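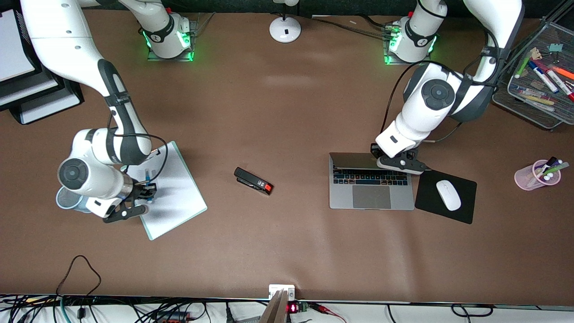
TOP 2: Arbeitsregeln Zweiarmplatz, Projekt Malomano. Der Entwurf von Bratbridge wird mit zwei Änderungen angenommen. Leitungen am Handgelenk sind so zu führen, dass keine lose Schlaufe auf der Tischplatte liegt; am rechten Arm ist dies nachzubessern. Stift und Klemmbrett bleiben als Prüfaufgabe zulässig.

TOP 3: Die Greifkraftgrenze für Stisonska bleibt offen. Damián Iturra legt die Messreihe (485 Zyklen) im Juni vor.

Nächste Sitzung: Raum 101.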